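Tindall Yard courtyard: trees in planters or trees in the ground?

Board: Landscape and Site Design > Public and Shared Spaces

rowbotham_j
Posted 7:42 am

I'm working on a shared courtyard between two four-story apartment buildings. The site is called Tindall Yard. It's a long rectangle, paved wall to wall right now, and the north half sits over a parking garage. The owner wants shade and places to sit, and a clear path for the fire department.

The garage deck limits us to 22 inches of soil on the north half before we have to talk to the structural engineer again. The south half is on grade and we can dig.

My first layout has a line of multi-stem trees in the ground on the south side and big steel planters on the north side, with the same species in both so it looks like one row. My boss thinks the planter trees will never catch up and it will look lopsided in ten years. She would put everything in planters so it all grows at the same rate.

Has anyone done a half and half courtyard like this? How did it look later on?

Jamie

catterall.g
Posted 8:15 am

Did one in Ternent. Your boss is right that the planter trees lag. Ours were amelanchier, and the ones in the ground are close to twice the spread of the ones on the deck. Nobody living there has complained. I still wouldn't dwarf the good half to match the bad half.

If it bothers you, change species at the line. Put something small on the deck on purpose.

deckandpaver
Posted 8:31 am

What's the load limit on the deck? 22 inches of soil is one thing, but a wet planter with a tree in it is a point load unless you spread it. Find out where the columns are and put the planters over them.

rowbotham_j
Posted 8:50 am

Columns are on a regular grid and yes, the planters line up with them on my plan. The engineer gave us 196 pounds per square foot for everything above the membrane, including paving, away from the columns. More at the columns but he hasn't put a number in writing.

Gemma, how deep were yours?

catterall.g
Posted 9:04 am

30 inches in the planters. We had lightweight mix, no topsoil at all. It dries out fast. Budget for irrigation from the start. We had to add it in the second year and that meant lifting pavers.

WAmundsen
Posted 11:20 am

I'm going to disagree with both camps. Why does it have to be one row? The strongest thing about the site is that it has two different halves. Make the south half a small grove and leave the north half mostly open, with low planting and benches. You get sun in one and shade in the other. People will pick.

A row of trees running down the middle of a long narrow space also makes it feel longer and narrower. I see this in student work every year.

Wenche

deckandpaver
Posted 11:46 am

Open paving over a garage is a frying pan in July. I would not leave it open.

WAmundsen
Posted 11:58 am

Low planting isn't open paving. Sedges and grasses in a wide shallow bed would be cooler than a few steel boxes with struggling trees in them. Steel planters heat up as well, and the roots on the sunny side suffer for it.

rowbotham_j
Posted 12:30 pm

The owner has already shown the residents a sketch with trees on both halves, so a tree-free north side is a hard sell. I could do fewer. Four trees over the columns with shallow beds between them, maybe.

ashwain
Posted 1:17 pm

Check the fire lane before you go any further. On a job in Atow we had the whole planting plan approved and then the fire marshal moved the lane four feet, and all the planters on one side had to go. They were custom and already ordered. The owner ended up paying to store them for most of a year.

Also think about who waters the shallow beds if the irrigation fails.

Ashley

h_bickerstaff
Posted 2:05 pm

Agree with Wenche on the layout, disagree on the steel. Line it with rigid insulation and it's fine. We've used lined steel for years with no root problems that I could trace to heat.

What I'd worry about is wind. Two four-story buildings with a gap at each end is a tunnel. Do you know which way it runs?

rowbotham_j
Posted 2:22 pm

It runs roughly east-west, open at both ends. Prevailing wind is from the west. So yes.

h_bickerstaff
Posted 2:40 pm

Then I'd spend some effort on the west end. A hedge or a slatted screen, something that lets part of the wind through. A solid wall just throws it over the top and it comes down on the benches. Anchor the deck trees at the root ball, too. You can't stake into a membrane.

catterall.g
Posted 3:11 pm

Second the root ball anchors. We used the kind that strap to a mesh panel under the soil. About 800 dollars a tree by the time they were in, and none have moved.

tallhedge
Posted 4:48 pm

Has anyone mentioned drainage yet? Where does the deck fall to? If the beds sit across the fall you'll get water standing behind the curbs. Ask for the original deck drawings, and don't trust the drain locations on the survey.
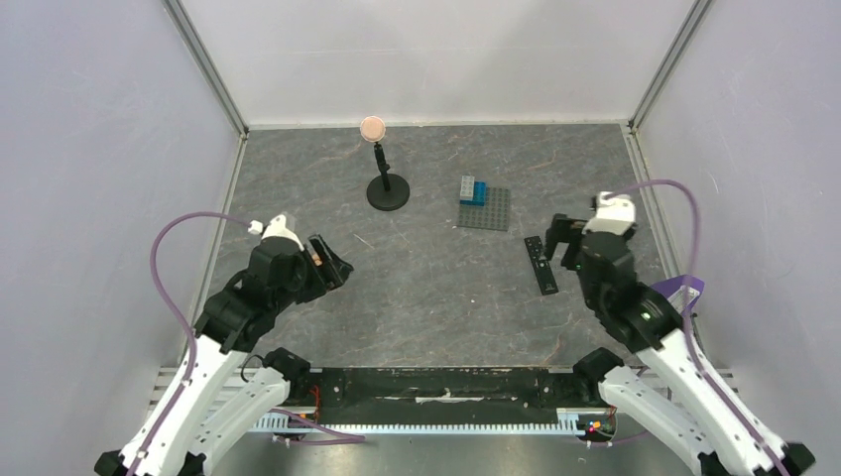 Workspace with the stand and baseplate, seen from the camera side

rowbotham_j
Posted 5:06 pm

Falls are toward the center, with four drains down the middle. The drawings are from 2000 and one of the drains has been paved over since. We found it with a metal detector.

WAmundsen
Posted 5:30 pm

Four drains down the middle is another reason to stay away from a central row. Keep the beds to the sides and leave the middle as the walking route and fire lane. You can still get to the drains for cleaning.

deckandpaver
Posted 5:52 pm

Pedestal pavers over the drains, please. Then somebody can lift them by hand. And get the membrane flood tested before anything goes on top.

rowbotham_j
Posted 8:19 pm

OK. Revised plan, which I'm taking to my boss tomorrow:

South half: loose grove of multi-stems in the ground, seats on the north edge of it.
North half: four smaller trees in insulated planters over columns, a different species, wide shallow beds along the sides.
Middle: clear, fire lane, drains under pedestal pavers.
West end: slatted screen with climbers.

I still have to get the column loads in writing. Planting wouldn't be until December at the earliest.

ashwain
Posted 8:33 pm

Better. Call the fire marshal first.

catterall.g
Posted 9:01 pm

Which small tree for the deck? I'd stay away from Japanese maple with that wind. The leaves will scorch.

h_bickerstaff
Posted 9:14 pm

Crabapple or a hawthorn. Check with the owner about fruit on the paving before you pick the crabapple.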